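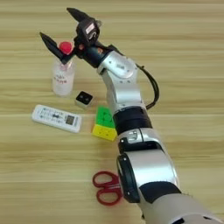
The Long Table
A wood top with stripes in it, a bottle with a red cap, and the slow business of keeping a work surface fit to work on

Malsha Mollah bought the boards for her first table from a man who was closing his shop and wanted them gone by the end of the week. They came in three shades. Some were nearly white, some were the color of toast, and a few had gone a deep yellow from sitting near a window. She had planned to sort them and use only the pale ones. There were not enough pale ones, so she used all of them.

"I thought I would stain it later to even it out," she said. "Then people kept telling me they liked the stripes, and I stopped thinking about it."

That was nine years ago. Mollah now runs Losten, a small workshop that makes tables for people who do things on them: bookbinders, model makers, seed sorters, a school art room, two bakeries. Losten turns out 34 tables a year. Almost all of them are light wood, left close to its natural color, and almost all of them are striped.

The light top in the photograph at the head of this article is typical of the look. Bands of beige, tan and honey run side by side across the surface. A clear plastic bottle with a red cap stands on it, cloudy enough to look white where the light catches it. Bottles like that one turn up wherever people work at tables, and Mollah has strong opinions about them, which we will come to.

Why light wood

A pale surface shows what is on it. Dark screws, pencil shavings, a dropped needle, a ring from a cup: all of it is easy to see. Workshop owners who have spent years at dark benches tend to notice the change in the first week, and some of them don't like it.

Sewwandi Weerakoon repairs clocks and small instruments. She ordered a Losten table after her old bench, a black-topped lab surplus piece, finally split along one side. For the first month she wiped the new one down five or six times a day.

"It wasn't any dirtier than the old one," she said. "I could just see it. I had been working in that much dust for twelve years."

She has since settled into wiping it twice, once before lunch and once at the end of the day. She says she loses fewer parts. The stripes help with that too, in a way she did not expect. When she sets down a tray of screws, she remembers which band it was on. Her assistant has started doing it as well, and they will call across the room to each other that the tweezers are "on the honey one."

Light wood has its faults. It marks. Ink goes in fast and comes out slowly or not at all. Metal tools that have been sitting in a damp place leave gray-black stains that no amount of rubbing will lift. Sunlight turns the whole top yellower, and if a box stays in one place over a summer, there will be a pale rectangle under it in October.

Mollah's answer is to move things. Every object that lives on the table should spend some time somewhere else on the table. She tells customers this when they pick up the piece and assumes most of them forget.

The finish

Losten tables leave the shop with an oil finish, three coats, sanded between coats with 400-grit paper. Mollah tried varnish in the first two years and gave it up after a run of repairs. A varnished top looks good until it gets a deep scratch, and then water gets under the edges of the scratch and the film lifts. To fix it properly you have to take the whole top back to bare wood.

An oiled top can be fixed one spot at a time. You sand the mark, wipe off the dust, rub in a little oil and leave it overnight. The patch will look lighter than the wood next to it for a few weeks.

She sells a small tin of the oil under the name Helmy, which was her grandmother's cat. It is the same oil she uses in the shop. She tried making a scented version once and does not want to talk about it.

The oil does need renewing. For a table in daily use, Mollah suggests a full coat once a year and a thin wipe in between whenever water stops beading on the surface. Weerakoon does hers in the fall, when the shop closes for a few days to take stock. She clears everything onto the floor, washes the top with a cloth wrung out in plain warm water, lets it dry overnight and oils it in the morning. The rags go flat on the railing outside to dry, one at a time. Oily rags left in a heap can heat up and catch fire, and both women mentioned this without being asked.

Bottles

A work table collects bottles. There is water, alcohol, glue, oil, soap, and usually one that somebody filled and did not label. Mollah visited a customer last year who had eleven on a six-foot top and could identify four of them.

Her rule is that a bottle on the table should have a cap in a color you can see from the door. Red is her favorite. A clear or frosted bottle on a pale table is easy to miss when you are turning around with something in your hands, and a bright cap gives your eye a place to land. She keeps a bag of spare red caps in a drawer and gives them out to visitors the way other people give out mints.

The second rule is that the bottle gets a label even if the cap is red. Cap colors mean different things in different shops. In Weerakoon's, red used to mean alcohol. Then the supplier changed and the alcohol arrived with white caps, and for most of a winter there were two systems going at once. She now writes the contents and the date on a strip of tape and sticks it low on the side, where drips from the neck are less likely to reach it.

The third rule concerns rings. Plastic bottles leave fewer than glass ones, in Mollah's experience, but any bottle with liquid running down the outside will leave a mark if it sits for long enough. Cork mats work. So do scrap tiles. Weerakoon uses the lid of an old biscuit tin, which is big enough for three bottles and has a lip that catches spills.

Some customers would like a shelf for bottles built into the back of the table. Mollah makes these on request, but she tries to talk people out of it first. A shelf fills up. Then the overflow ends up on the table anyway, in front of the shelf, and you have to reach over it to get at anything.

Size and height

Most people ask for a table that is too deep. The useful part of a work surface is the part you can reach while sitting or standing in one place, and everything past that becomes storage. Mollah's standard depth is two and a half feet. She will go to three for people who cut fabric or paper.

Height is harder. She asks customers to measure from the floor to their bent elbow in the shoes they work in, then takes off 2 inches for standing work and more for anything that needs pressure from above, such as kneading or planing. Tables that are shared get adjustable feet. The ones she uses come from a firm called Gurkance and have a thread long enough to make up for a badly sloping floor.

She has been asked many times for wheels. She will fit them, with locks, but a table on wheels moves a little even when it is locked, and people who do fine work notice.

Secondhand

Losten tables are not cheap, and a good share of Mollah's mail comes from people who want to know how to do the same thing with a table they already own. She is generous with advice. Scrape off the old finish, or sand it starting with coarse paper. Wear a mask. If the table is old and painted, have the paint tested for lead before you touch it. Check the underside to see what the wood is before you fall in love with the top.

Ternar, a salvage yard on the edge of town where she buys some of her own stock, keeps a rack of old tabletops without legs. Prices start at 50 dollars. Mollah looks for boards that are flat along their length and doesn't worry much about color.

Weerakoon found a small one there last year for her kitchen. It is lighter at one end than the other, and somebody long ago burned a perfect circle into it with a pan. She sanded it lightly, oiled it and left the circle alone. The dish soap sits on top of it, with a red cap that came out of Mollah's drawer.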